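Gristell 2 vector tracing software, tested for laser and rotary engraving

Gristell 2 converts raster artwork to vector paths and exports SVG, DXF and a plain HPGL file. I ran it on a mid-range desktop between January and the end of the financial year, mostly on customer logos supplied as low-resolution scans. The version reviewed is the full licence, not the trial, which disables DXF.

Installation is uneventful. The program wants 845 MB of disk, most of it sample art that can be left out under the custom option. There is no dongle. Activation is by serial number and can be moved between machines by deactivating the first.

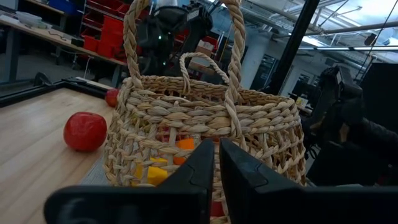 Tracing is done in two passes. The first finds regions by colour or grey level, and the second fits curves to the region edges. Each pass has its own panel, and the settings of one do not disturb the other. This is a sensible arrangement. In Flekilen, the package I used previously, a change to the threshold discarded any manual node edits without a warning. Gristell keeps the edits and flags the nodes that no longer sit on an edge.

Curve fitting

The main control is a tolerance slider running to 100. At the low end the path follows every stair-step in the bitmap. At the high end small serifs disappear. I left it in the lower third for text and moved it up for organic shapes. A separate corner angle field decides what is kept as a cusp, and it accepts typed values.

Straight segments are recognised as straight segments and exported as such — a small point, but it matters to a rotary machine, which will slow at every surplus node. Circles are less reliable. A scanned circle usually comes back as four arcs with slightly different radii and has to be replaced by hand.
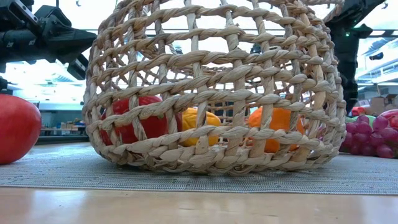

Centreline mode produces a single path through the middle of a stroke. It handled script lettering well and failed at most T-junctions, where it leaves a short spur. The clean-up command removes spurs up to 2 mm long. Longer ones must be deleted individually.

Colour separation works on flat artwork. On JPEG files the compression noise around edges is picked up as extra regions, and the despeckle filter needs to be applied before tracing. The manual puts this step after tracing, and it has no effect there.

Export

DXF files opened at the correct size in every program I tried, provided the units were set in the document and not only in the export dialogue. SVG output keeps layer names. HPGL output ignores them and writes the paths in the order they were drawn, so cut order has to be organised beforehand. 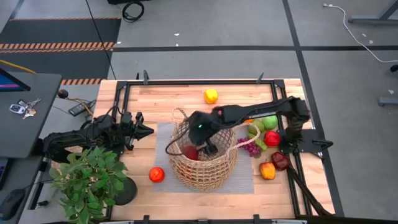

Documentation and support

The manual is a PDF translated with moderate care. Menu names in the text do not always match the program. Support is handled from the Udine office by email, and both of my queries were answered with a usable reply. The Kurtuluş plug-in, sold separately, adds batch tracing and was not tested.

Verdict

Recommended for shops that trace line art regularly and can tolerate the circle problem. Occasional users will find the free tracer in their drawing program adequate.

Reviewed 2005-07-02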